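Travel Kit Packing Group — minutes
Wednesday, July 20, 2022
Present: Jinfeng Duan (chair), Cuiping Tian (notes), six packers. Apologies from the Howlader end, stuck at the warehouse.

Started late, key trouble. May minutes read out fast, one correction: the Pliltow order was 679 pairs of socks, not 697. Agreed.

1. What goes in a kit
Long talk. Settled on the small box with flaps, lid folded in. Socks go in rolled or bundled, never flat, they slide under everything. Tubes laid at a slant if they won't go straight, crimped end to the back. Barcode label stays on, Howlader scans at their end. Cuiping to type this up on one sheet and tape it by the tables.
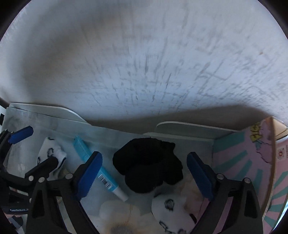 How many pairs of socks per kit?
Two pairs, one dark and one patterned, same as last year. Anyone who asks for a third can have one from the spares bag while it lasts.

Jinfeng asked for dark socks to go in first. Some grumbling, a few people have their own order and are quick at it. Left as: dark first if you're new, otherwise suit yourself.

2. Stock
Target still 1,000 kits by end of season. Short on boxes — Jivura sent 14 bundles, we asked for 25. Jinfeng has rung twice, no call back. Will try the other number. If nothing by next week we buy plain ones and take it out of the tea money, which did not go down well.

Creams ok for now. Camerine can let us have more but only in mixed cartons, so hand cream and foot cream come together and have to be sorted. Hands up for sorting: three. Thank you.

3. Laying out
Discussion on whether to lay everything on the cloth before it goes in the box. For: you see whats missing. Against: slow, and the table fills up. Cuiping said last month's returns were all kits with a tube missing, none with socks missing. Vote 5 to 3 for laying out. Leave space between tubes so labels can be read, box at the side, socks next to the box. 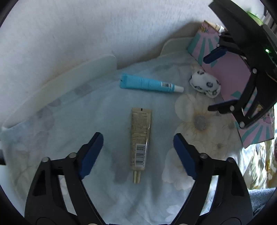
Cloths also need washing between sessions. Cuiping has had them at hers since May and would like a turn off. Jinfeng will take this lot. No bleach please, they are old and the pattern is going.

4. Leaking caps
Two kits came back sticky. Check every cap before packing, hand tight. Anything doubtful goes in the tray by the sink and NOT back in the carton. Someone put one back in the carton.

5. AOB
— Tape guns: one is missing, the other sticks. Buy one.
— Chairs to be stacked after, not left along teh wall.
— Request for a later start. Not agreed, bring back next time.
— Scissors have a string on them for a reason.

Actions
Jinfeng: Jivura boxes, cloths, tape gun
Cuiping: packing sheet, Camerine mixed carton price

Next meeting same room, same time. Bring own mug.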